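Rejecting useless wrist frames before they reach the policy

Most tutorials on filtering camera data tell you to compute a sharpness score, pick a threshold and move on. I don't trust that recipe, and after running it on the Tramstead recordings I trust it less. What follows is the version Braulio Cárdenas and I ended up with. It still has holes.

Step 1. Look at frames before you write code

Pull 16 frames at random from the wrist stream and open them at full size. Thumbnails make everything look sharp. Our log had 3,884 frames, and the first surprise came from the dull ones.

Step 2. Score sharpness, but per tile

The usual variance-of-Laplacian number over the whole frame is easy to fool. One dark line on a blank gray surface can lift the score, and so can compression blocks. Split the frame into a grid, score each tile and keep the median. Blur lightly first, or you will be measuring the codec.

Step 3. Add a second check

Sharpness alone can't tell a close, blurry view from a clean tabletop. We also count feature matches against the previous frame. If fewer than 5 survive, the frame is marked "no information." Zoriana Palamarchuk thinks this number is arbitrary. She's right. Tune it on your own camera.

Step 4. Mark, don't delete

Write a flag next to the timestamp and leave the frame in the log. Vuvau's loader drops bad frames silently by default, and then your joint states and your video no longer line up. Turn that off:

drop_invalid: false
write_mask: true

Step 5. Check the rejects by hand

Our first pass flagged 928 frames. Go through a decent share of them and ask if you could tell where the gripper was from the image alone. With a frame like the next one I couldn't: soft gray all over, one thin dark line down the middle, and no arm or fingers to go by.

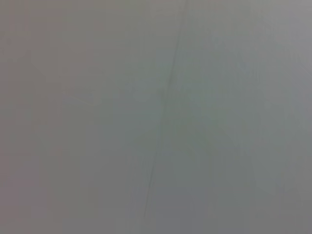
Step 6. Decide what the controller does with the flag

Holding the last good estimate is fine for a short gap. For longer ones, stop the arm. I have seen claims that the policy will "learn to ignore" bad frames, and I'd want to see the test runs first.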